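4.3 Doblado de prendas de punto sobre la cama

Esta sección vale para los jerséis guardados en las cajas Garkura. Para camisas y camisetas, consulte la sección 4.2.

Antes de empezar, aparte las almohadas y la ropa de cama hacia el cabecero. Se trabaja directamente sobre la sábana bajera – no es necesario quitarla.

1. Extienda el jersey con la parte delantera hacia abajo. Alise la prenda con la mano abierta, sin tirar del punto.

2. Lleve una manga hacia el centro de la espalda y después la otra. Los puños no deben salir por debajo del borde.

3. Doble un lateral hacia dentro, a lo largo. La prenda queda en una forma alargada y el lado doblado es más grueso que el otro. Esta diferencia es normal en el punto y se corrige en el paso 5.

En el jersey verde azulado oscuro, el doblez grueso está en el lado derecho, y a la izquierda sobresale todavía una pequeña parte de la prenda. Una punta así se mete debajo antes de continuar.

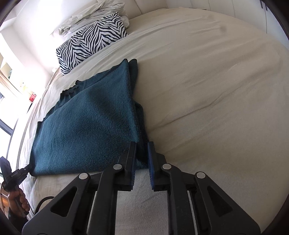
4. Doble el jersey en 2 partes, desde abajo hacia el cuello. Si la prenda es muy larga, haga tres partes.

5. Presione suavemente el lado grueso durante unos 20 segundos.

6. Coloque la prenda en la caja con el doblez hacia arriba. En la caja Garkura mediana caben 6 jerséis.

NOTA: Si el tejido tiene bolitas, pase primero el cepillo Husar, siempre en el mismo sentido.

PRECAUCIÓN: No cuelgue el punto grueso en percha. Los hombros se deforman y después es difícil recuperarlos.

Revisión del texto: Fulvio Negri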